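Thu 30 January

Cold start, heating in the back room not up to temperature until mid-morning. Continued with the cable drawers. The Grendmont crate is now empty, its contents either binned, bagged or moved to the shelf by the door. Two drawers remain, plus the biscuit tin from the Tindmont job, which I have not opened and do not intend to open this week.

Method unchanged from yesterday. Each lead is unwound fully, wiped, inspected at both ends, then run through the hand for kinks. Anything with a split at the strain relief goes out. Anything that passes gets a continuity check on the Fuchs meter and is coiled again. Short thin cords are wound in a plain coil. Longer ones go in a figure-eight, which puts a half twist in one direction and then takes it out again, so the lead pays out without knotting. I had been coiling everything over the elbow for years and the older leads show it: a permanent set in the jacket that does not come out even after a night hung from a hook.

Ties: red for leads that have been tested, none for those still to do. The Adix ones are too long for a small bundle and have to go round twice. Trimming them with scissors frays the end. Will try a hot knife.

Worked on the butcher-block top again. The pale wood is easier on the eyes than the grey bench, and a black lead shows up on it at once. It needs oiling. Last done in April, and the finish feels dry to the hand along the front.

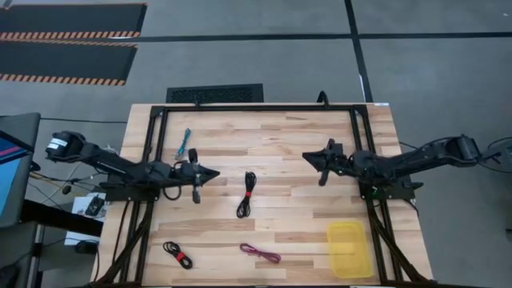

Black lead in figure-eight with red tie, centre. Thin blue cord, coiled, to the left.

The blue one gave some trouble. Continuity is good on all conductors when the cord is still, intermittent when flexed close to the connector. Set aside for re-termination if the connector can be opened without breaking it. If not, bin.

Jörg Ehlers rang at lunch about the shelf labels. He wants length first, then connector type. I would put connector first, as one looks for the plug and then settles for whatever length is left. Agreed to do it his way for the long leads and see how it goes. He also wants his 430 cm extension back. It was in the Grendmont crate, at the bottom, measured and bagged with his name on it.

Bench height still wrong for standing work. Back stiff by four. Stopped there and swept up.

Tomorrow: upper drawer, more bags, linseed oil, ask about the hot knife.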